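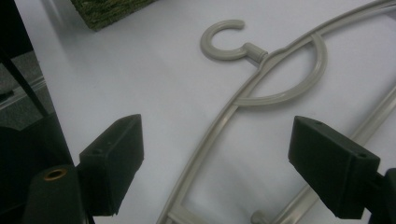 The Closet Report: Getting Ready for the Prelavville Clothing Swap

Hello again, neighbors! It's my turn to fill this spot in the newsletter and I get to talk about my favorite thing, which is free clothes. The summer swap is on Sun 12 July in the old Yordanov building, doors at 10, and I have been sorting bags in my front hall since school let out. My husband has started coming in through the kitchen.

If you missed the one last October, we had 1,389 pieces come through and most of them went home with somebody. I got a green corduroy jacket that I have worn so much the elbows are going. I also brought home a pair of ski pants. I don't ski. They're coming back this time, size medium, please take them.

It works the same way as before. You bring what you don't wear, you get a ticket for each piece, and you spend the tickets on whatever you like. Kids' things are a straight trade with no tickets at all - bring some, take some. We did try tickets for baby clothes the first year and the line went out past the bike racks.

What we'd love to see more of: men's shirts, plain dark pants for work, raincoats, and anything in the bigger sizes. Boris Ionescu ran the men's rail last time and says he was down to neckties by lunch. Shoes are fine if they have some life left in them. Please wash everything first and check the pockets (I found a house key in a bathrobe, and it's still on my fridge if it's yours).

We can't take underwear, pillows or bike helmets. Curtains are a maybe. Ask me.

Now, hangers. We own 400 and we'll need every one, so if you bring your things already hung up, we'd like to keep the hangers too. Plastic or wood is great. The thin wire kind bends under a coat and I'd sooner you left those at home. Dresses and jackets go on the rails, and sweaters get folded on the long tables because they stretch out at the shoulders when they hang.

Anselmo Lozano is setting up his sewing machine by the back windows again and will do hems and loose buttons while you wait. He asks for 3 dollars toward thread, and he'd like you to know that he does not do zippers. He did one zipper last year as a favor and then he had eleven people standing there!

Coffee is from Morkum, same as always, and I'm making the lemon bars. Somebody wrote to ask if they could have the recipe and yes, I'll put a stack of copies by the door.

Drop-off is the evening before, from five until eight, at the side entrance on the parking lot side. If you can't make it then, leave your bags on my porch, but tie them shut, we've had raccoons.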